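Eltent Opens Bigger Skid Plate Shop in Anthorpe

Good news for anyone who has ever winced at the sound of rock on oil pan. Eltent, the small Anthorpe outfit that has been building skid plates and rock sliders out of a two-bay garage, moved into its new shop on Provilik Road in October, and the place is already humming.

The new building has room for 11 vehicles under one roof, up from two at the old address. Drivers used to wait most of a season for a full underbody set. Owner Ladi Okafor says the wait for the popular midsize pickups is now down to three weeks, and he wants to get it lower before the spring trail season starts.

"We were turning a truck around in the alley every time we needed the welder," Okafor said. "Now you pull in one end and drive out the other. I still walk in some mornings and grin at the doors."

The move also brings the cutting work in-house. Eltent used to send its flat steel out to a shop in the next county and then wait for a delivery slot. The new plasma table cuts a full front plate while the customer's truck is still going up on the lift, so a bad measurement can be fixed that same afternoon. Last month a customer with an older wagon and a swapped transmission found out his crossmember sat two inches back from where any drawing said it should. The crew measured it, cut a fresh plate and had him on the road before supper.

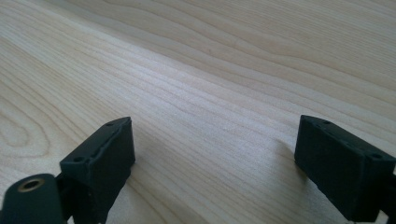
Garba Igwe runs the fitting side and has been with Eltent since the second year. He is the person to talk to if you have a rig that doesn't match anybody's catalog - a lift kit from one maker, a diff drop from another, and a home-built exhaust that hangs right where the plate wants to go. Igwe loves those jobs. He keeps a notebook of every odd one, with the vehicle, the tire size and a sketch of the mounting points, and the count stands at 142.

"The catalog trucks are nice, they bolt right up," Igwe said. "But give me something weird. That's a good week."

Rock sliders are getting the biggest upgrade. The new ones use a heavier tube and tie into the frame at four points per side on short-bed trucks, five on long beds. There is a kick-out at the rear for keeping the back fender off trees, and you can order a flat top step in place of the round one. Sliders can be left in bare steel for people who like to do their own paint, or finished in black at the shop.

Pricing on the front skid plate stays where it was. A complete underbody set for a midsize pickup, covering the radiator, engine, transmission and transfer case, runs $2,362 installed. Every set now has drain access holes with removable covers, so an oil change no longer means dropping the whole front plate. Customers had been asking for that for years, and it's a real treat to see it as standard. If you already own an older Eltent front plate, bring it in and they will cut the access hole and make the cover for $200.

Members of the Idahosa Trail Club got an early look when the club brought a line of trucks over for a evening walk-through. Several stayed well past closing to crawl around under the demo truck, a well-scraped four-door that Okafor has been using to test the new sliders on the ledges above the Idahosa quarry. The scars are all on the steel and the rocker panels are still straight, and that got a lot of nods from the folks on the creepers.

Parking at the new place is around back, and there is space to swing a trailer if you are towing your rig in. The entrance is easy to miss coming from town, so look for the second driveway after the feed store. The first one belongs to the tire yard and they would like it kept clear.

The shop opens at 8 a.m. and the counter closes at 5, with fitting by appointment. Walk-ins are welcome for measuring and quotes. Okafor asks that you hose off the underside before you come - Igwe has swept up enough of the Idahosa quarry already.

Rear diff covers and fuel tank plates are next on the list. The first fuel tank plates are being tested now on two local trucks, and Eltent hopes to take orders over the winter.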